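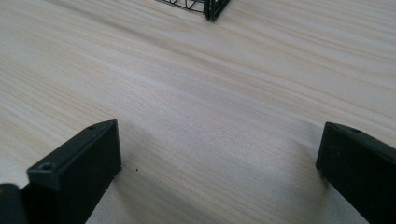
Recording practice for hand-held grippers: bench notes from the Clirkska bench

A start check is a short, fixed routine carried out before each recorded demonstration. Its purpose is to make the first second of every clip comparable with the first second of every other clip in the same set. At Clirkska we ask for the fingers open, nothing between them, and a clear stretch of tabletop ahead of the tips. The pale wooden top with two black fingers set apart over bare grain meets all of that, and the wire object at the far side of the table is well away from the tips. The tiny dark speck by the front of the left finger would be a remark under rule 3.2, which deals with surface dirt, and would not stop a recording.

The present page goes with issue 5 of the working rules. The rules apply to the three sites that feed the Larkeo set: Clirkska, Tridport and Châu. They cover hand-held tools only. Fixed arms have their own document and the two should not be mixed, as the reach and guarding clauses do not carry over.

Notes to the opening picture

Rule 1.4, finger opening. Both fingers must be in view at the start, with a visible gap. It is acceptable for one finger to show less of its length than the other. In the picture the right finger is shown by its front portion only, and the clause is still met.

Rule 1.6, fasteners. Screw holes on the top faces of the fingers are to be left uncovered. Tape, labels and paint dots are not permitted on the top face, even where they would help the operator. Marks of this kind have been used at more than one site for telling left from right, and clips made with them cannot be pooled with clips made without.

Rule 2.1, light. Even light from above, no strong glare on the work surface. A slightly brighter patch towards one corner is tolerated. Soft shadows beside the fingers are expected and need no action. A hard shadow that crosses the work area is a reason to move the lamp, and the lamp position should then be written in the bench log.

Rule 2.3, surface. Matte tops are preferred. Wood with a fine, straight grain is accepted at all three sites. Cloths and mats may be used where the task sheet calls for them — a placemat, for instance, in the table-laying tasks — and must lie flat before recording starts.

Rule 3.1, background objects. Objects that belong to the task stay where the task sheet puts them. Anything else is removed or, if it cannot be moved, entered as a fixed item. Thin black wire goods have caused some discussion. They stand out well against light wood, but the lattice is hard to label, and annotators should outline the whole object and leave the gaps alone.

Rule 3.2, surface dirt. Specks are noted and left until the end of the run. Wiping the top between clips changes the surface part of the way through a set, which is harder to correct afterwards than a crumb. Spills are a separate matter and are handled under the safety rules.

Limits and counts

A run is limited to 100 clips, after which the operator changes over or takes a break. The start check is repeated after any break, and after the tool has been put down for any reason. Runs that go over the limit are kept, with the extra clips flagged.

The Larkeo set stood at 2574 clips when issue 5 was agreed. Clips recorded under issue 4 remain valid, except where tape was used on the fingers. These are being sorted at Tridport, and the flagged list will be added to the log index in October.

Changes from issue 4

1.4 reworded. The old text asked for "fully open" fingers, which operators read in different ways.
1.6 new.
2.3 placemats added.
3.1 wire goods note added at the request of Châu.

Comments on the draft of issue 6 go in the shared log under the rule number concerned, one comment per entry. Entries made before noon on Thursday are taken at that week's call. Later ones are held over to the next.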